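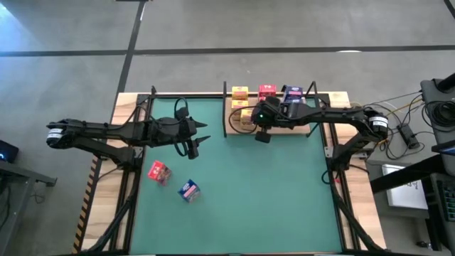

LONITZ, January

Hanna Borkowska got off the last bus with 400 in cash and her aunt's key. Wrong stop. Sleet coming sideways. She walked.

Number 77 was dark. Third floor, door swollen in the damp, two kicks and a shoulder. Inside it smelled of camphor and old soup. Aunt Jasińska had been dead nine days and the radio was still on, low, some man reading out river levels.

She didn't turn it off. Couldn't.

The letter was supposed to be in the piano stool. It wasnt. Sheet music, a glove, a ferry ticket to Ceststead – one way, never punched. She sat on the floor with the ticket and thought about that. Forty years of Sunday phone calls and not a word about any ferry. 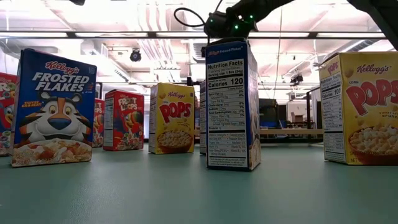

Steps on the stairs. Slow ones. She put the ticket in her shoe, stupid, like a kid.

"You're the niece," said the old man in the doorway. Hat in his hands, dripping on teh mat. "She said you'd have her chin."

"Who are you?"

He looked at the radio, then at the open stool.

"I had the other ticket," he said. "I waited till the boat went. Then I waited some more."

She moved the coats off the good chair and let him sit.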